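LÉAME: Inventario de material de banco del laboratorio Omesitz
Versión de agosto

Contenido de este documento
Resumen
Qué recoge el inventario
Estructura de los archivos
Campos
Criterios de nomenclatura
Preguntas
Limitaciones
Cómo citar

Resumen

El inventario Omesitz reúne las fichas del material pequeño que se usa a diario en el banco: vasos de precipitados, matraces, pipetas, cajas de puntas, gradillas, bandejas y soportes. Contiene 455 fichas. Se hizo para que los turnos de mañana y tarde llamasen igual a las mismas cosas y para que los pedidos de reposición no llegaran con tres nombres distintos para un mismo artículo. Quedan fuera los reactivos, los equipos con número de serie y el material de oficina, que tienen su propio registro.

El documento de origen es la lista de Barkthorpe, una hoja de cálculo de 700 filas con muchas repeticiones. Se fusionaron las filas duplicadas, se retiraron los artículos dados de baja y se rehicieron las descripciones. Los códigos antiguos se conservan en una columna aparte, de modo que una etiqueta vieja todavía se puede buscar.

Qué recoge el inventario

Cada ficha corresponde a un tipo de artículo, no a una pieza suelta. Dos vasos del mismo volumen y la misma forma comparten ficha. Si uno de ellos tiene la graduación borrada o el borde mellado, se anota en observaciones y la ficha no se duplica.

El material está repartido en seis familias: vidrio, pipeteo, puntas, contenedores, soportes y varios. Las bandejas de cartón figuran en contenedores. Se dio muchas vueltas a si debían contarse como embalaje, pero en la práctica se usan para agrupar piezas sobre el banco y se reponen como cualquier otro artículo.

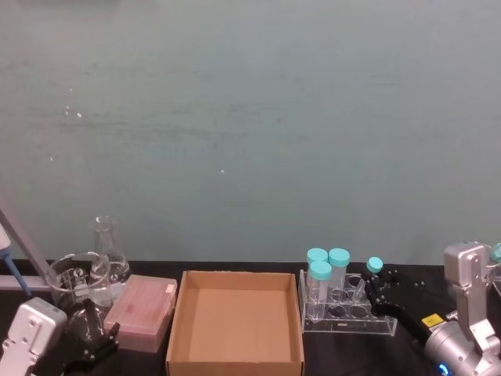 Pág. 6

La bandeja de cartón marrón es de paredes bajas y abierta por arriba. En la ficha consta como «bandeja, cartón, rectangular». Cuando está vacía se guarda plana o apilada con las demás, y si se mancha se tira. No lleva código grabado ni etiqueta.

Los vasos de precipitados y los matraces Erlenmeyer tienen fichas separadas aunque se coloquen juntos. Para el vaso se anotan volumen nominal, forma (alta o baja) y estado de la graduación. Para el matraz, volumen nominal y tipo de cuello. El contenido no se registra en ningún caso: el inventario habla de recipientes, y lo que haya dentro se apunta en el cuaderno del ensayo.

Estructura de los archivos

fichas.csv: tabla principal, una fila por ficha.
familias.csv: las seis familias con su definición corta.
equivalencias.csv: correspondencia entre los códigos de Barkthorpe y los actuales.
ubicaciones.csv: armarios, cajones y tramos de banco.
cambios.txt: registro de modificaciones, la más reciente arriba.

Todos los archivos están en UTF-8, con punto y coma como separador. Los decimales llevan coma. Quien abra las tablas con un programa configurado en inglés tendrá que indicar el separador a mano.

Campos

codigo: letra de familia y tres cifras, sin espacios.
nombre: sustantivo principal en singular.
material: vidrio, plástico, metal, cartón u otro.
color: solo si sirve para distinguir artículos de la misma familia.
volumen_ml: número sin unidad; vacío si no procede.
tapa: sí, no o vacío.
ubicacion: código de ubicaciones.csv.
minimo: existencias por debajo de las cuales se pide reposición.
codigo_antiguo: código de la lista anterior, si lo hubo.
observaciones: texto libre, 200 caracteres como máximo.

El campo color está vacío en casi todo el vidrio. En pipeteo y puntas se rellena siempre. Un campo vacío significa que el dato no procede o no se ha comprobado, y las dos situaciones no se distinguen todavía.

Criterios de nomenclatura

Se escribe «vaso de precipitados», nunca «beaker» ni «vaso» a secas. Se escribe «matraz Erlenmeyer», con mayúscula, y se evita «Erlen». «Punta» es el consumible y «pipeta» el instrumento; en la lista anterior ambos aparecían como «pipeta» y de ahí salieron varios pedidos equivocados.

La caja de puntas es el conjunto de base y tapa. Las recargas van en ficha propia. Lo escrito a mano en una tapa no forma parte del nombre: se puede copiar en observaciones si se lee bien, y si no se lee se deja sin copiar. Las etiquetas adhesivas se transcriben solo cuando contienen un código.

Los soportes se nombran por lo que sostienen cuando tienen un uso fijo («soporte para pipetas») y por su forma cuando sirven para varias cosas. Los que se fabricaron en el taller de Kusuma no tienen referencia comercial y llevan la letra K al final del código.
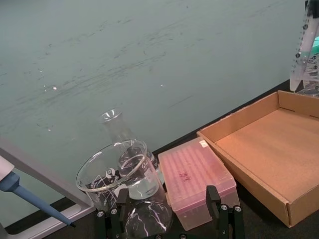

¿Una caja de puntas empezada se cuenta como existencia?
Se cuenta como caja abierta y no entra en el cálculo del mínimo, que considera únicamente las cajas completas.

El recuento se hace por armario, de arriba abajo, y las piezas que están en uso sobre el banco se suman al final. Conviene cerrar las tapas antes de mover las cajas. El vidrio que está en el fregadero o en el escurridor se cuenta en su ubicación habitual.

Limitaciones

Faltan las fichas del almacén de Pludarham, que sigue trabajando con la lista anterior. Los volúmenes se copiaron de la graduación impresa y no se han verificado. Los mínimos de la familia varios son provisionales.

Cómo citar

Inventario de material de banco del laboratorio Omesitz, versión de agosto. Las correcciones se envían indicando el código de la ficha y el campo afectado, y quedan anotadas en cambios.txt.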